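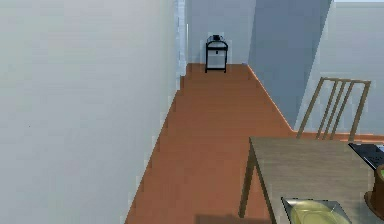
The hallway in the simulated flat, seen from beside the table.

December, by Liesl Oberholzer

My brother-in-law asked me again whether a robot could clear his table yet. I said no, or not in a way he'd want to pay for. He thought I was being gloomy, so I've written down what I know.

I spend most evenings running a pretend home robot round a pretend flat. The flat is called Coswood and the control program is Drovau, which Dinesh Gunawardena wrote and still mends when I break it. The chore I give it is dull. Take the dish on the tray, get it down the hallway to the stand at the far end, put it down, come back.

The hallway is easy. Bare wooden floor, plain walls, nothing to trip on. Driving down a corridor has been a solved job for years, and the shop-floor trolleys at Skasgate do it all day with proper loads on.

The table is where it goes wrong. A dish with a rounded rim is hard to get hold of when it's sitting in a tray with raised edges. You or I would tip it up with a fingertip. Drovau comes straight down, touches the tray, backs off and tries again. I ran it 100 times last month and it got the dish to the stand in nearly half of them. The chair makes things worse if the arm comes in from that side. The slats confuse the planner and it goes the long way round.

A clean run takes 6 minutes. I can do it in my socks in well under one.

Parveen Weerasinghe tells me the factory people don't have this trouble, and she's right, but they get to choose the tray. Their parts sit in the same slot every time. At home the plate is wherever someone left it.

So, vacuuming, yes. Carrying things along a corridor, yes, if you load it yourself. Clearing up after supper, I'd keep doing it by hand for now.

Next I'm going to swap the tray for a flat mat and see what changes.

Contact | © Liesl Oberholzer | Back to top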